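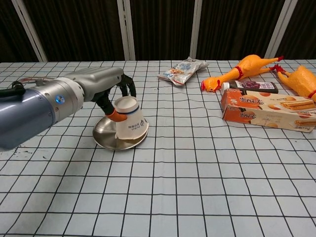
How to clear the table after a small party

Print this page | E-mail this page

When the guests went home, the table can look like very much work. I do it always in the same order, and with a table for 7 people I need 13 minutes.

1. Open one trash bag and hang it on a chair. Keep a second bag for clean paper, if your town collects it.

2. Begin with the snack bags. Look inside before you throw. If there are still chips, fold the top two times and close it with a clothespin.

3. Take the paper cups. Pour the rest of the drinks in one pitcher, then turn each cup upside down on a steel plate and let it drip for 5 minutes. After this you can stack them and they will not leak in the bag.

4. Carry the plates to the sink. Steel plates you can stack, but take off the crumbs first with a napkin, or they scratch each other.

5. The tablecloth is last. Fold the four corners to the middle, lift it, and shake it outside. On a white cloth, put a little dish soap on each stain and wait before washing. Coffee needs cold water first.

My own cloth is from the Potska market and I wash it warm, never hot, as the printed lines can become pale.

E-mail this page | Print this page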